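Home | Projects | Reports | Partners | Contact

Last updated: December

Flikbridge: Learning to Operate Doors and Fittings from Simulated Practice
Interim progress report to the Darkgate Fund
Submitted by Waltraud Bachmann, principal investigator, Namitz Laboratory

1. Purpose of this report

This report covers the second half of the first project year. It sets out the work completed under the grant, the results obtained so far and the changes we ask the Fund to approve for the coming period.

2. Work completed

The project studies whether a robot arm can learn to grasp and work household fittings from practice in simulation alone, before any trial on physical equipment. The first half of the year was spent on the simulator and on the controller for the arm. In the period under report we turned to the training material itself.

The team has now produced 2,000 practice episodes. In each one the colours and surface textures of the fitting and its surroundings are drawn afresh, while the geometry of the task is held fixed. The aim is that the learned policy should attend to shape and position and should not come to depend on a particular finish. The view supplied to the policy is taken from the wrist of the arm, so that the gripper fingers remain visible during the approach.

Our partner, Echeverri, supplied the grasp planner used to generate the reference motions. Integration took longer than planned, owing to a difference in how the two systems describe the orientation of the wrist. The fault was corrected and the affected episodes were generated again.

3. Results to date

Two policies were compared. The first was trained with a single fixed set of textures, the second with the varied set. Both were tested on 50 episodes with colours and textures that neither had met in training. The policy trained on the varied set completed the task more often, and its failures were mostly late ones, in which the fingers closed slightly to one side of the fitting. The policy trained on fixed textures tended to fail earlier, during the approach.

We regard this as encouraging but not yet conclusive. The test set is small, and all of the tests reported were carried out in simulation.

A wrist view from the varied set shows the open gripper below a green knob on an orange plate, with a window lattice to one side and wooden planks to the other.
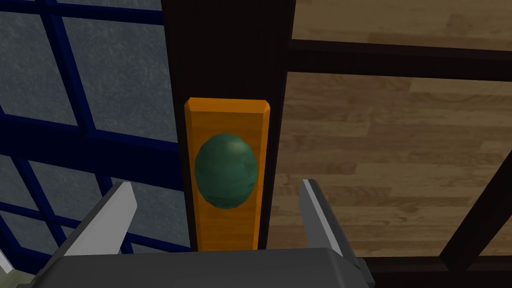 4. Difficulties and risks

The principal risk remains the step from simulation to the physical arm. Contact between finger and fitting is modelled simply, and friction in particular may prove unlike that of real hardware. Delivery of the test door for the laboratory is also behind schedule. The supplier has offered a revised date, and we have asked for it in writing.

5. Plans and request to the Fund

In the next period we shall enlarge the test set, add lever handles to the task and begin trials on the physical arm. We ask the Fund to approve an extension of six months to the hardware stage, at no further cost. Spending on staff and computing is within budget, and the unspent equipment allowance would be carried forward to the new stage.

The training episodes and test settings will be shared with Echeverri once the checks on the regenerated material are complete.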